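Flasano wrist-view grasp set: README

Release 2, October 2023
Maintained by Manaia Costigan and Ville Harju

Please read the section on labels before you train anything on this. Most of the complaints about release 1 came from people who took the success column at face value, and the fault was ours for naming it that.

What's in it

2,000 grasp attempts with a multi-fingered hand, recorded from a small camera mounted at the wrist. Each attempt has a colour video, finger joint positions, commanded positions, and one line of metadata. There is no depth and no touch sensing. The objects are household and pharmacy goods: bottles, jars, tubs, boxes, a few soft packets. Lighting was whatever the lab had on.

What we were testing

The Zarkau method picks finger placements from a single wrist view and claims to cope with clear objects without any special handling. We doubted that. Clear plastic gives a camera very little to hold on to, and the original write-up leaned on containers with big printed labels. A label is an easy target. If the method was finding labels and closing the fingers somewhere near them, it would look a lot better than it was.

So we split the clear containers into labelled and unlabelled groups and ran the same policy on both, with the same hand and the same starting poses.

Results, for what they're worth

Labelled clear containers: 79 per cent marked as grasped.
Unlabelled clear containers: 70 per cent.
Opaque containers: 76 per cent.

The gap between labelled and unlabelled goes the way we guessed, but we wouldn't hang much on it. The unlabelled group is smaller and has more odd shapes in it. Labelled clear jars beating opaque ones is harder to explain, and we suspect it says more about which opaque objects we bought than about the method.

Contents matter too, and we didn't control for them. A clear jar packed with something coloured is close to an opaque object below the shoulder and a clear one above it. The vitamin E jar is a good case: pale yellow softgels up to just under the shoulder, bare plastic from there to the threaded neck, green label around the lower middle. The thumb is on the left side and one long fingertip rests against the right shoulder, while the rightmost finger isn't touching at all.

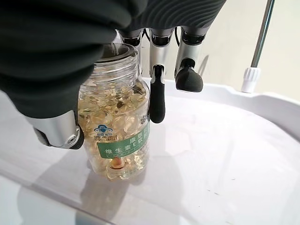 Omid Babaei wrote to us after release 1 that a finger hanging free should count against the grasp, whatever the jar does afterwards, and that a set which scores only the outcome will reward lucky pinches. We half agree. A two-point hold can be perfectly sound on a light object, and marking down every idle finger would punish the policy for not using hardware it didn't need. But he's right that the old labels hid the difference, so release 2 adds a contacts field, filled in by hand from the video.

Labels

held: the object stayed off the surface until the end of the attempt. This replaces "success". It says nothing about whether the grasp was any good.

contacts: which fingers the annotator judged to be touching at closure. Fingers behind the object are marked "unsure". Please don't turn "unsure" into "no". The wrist view hides a lot and we'd sooner have gaps than guesses.

fill: empty, part or full, judged by eye. Clear containers only.

Riku Mizuno and Kamran Rizvi did the contacts labelling separately and then went through the disagreements. Most of those were about fingertips close to a surface in shadow. Both original passes are included, so you can check our calls.

Known problems

The joint positions lag the video slightly in the September recordings. We have not corrected this, and the offset isn't constant.

The train and test splits share object types, though not the same individual objects. Numbers on the test split will flatter any method that memorises packaging. Use the "unseen" list if you want a fairer answer.

One hand, one lab, one camera position. Please don't cite this set as evidence that anything works in general.

Fixes and corrections are welcome through the issue tracker. Include the attempt number and the field you think is wrong.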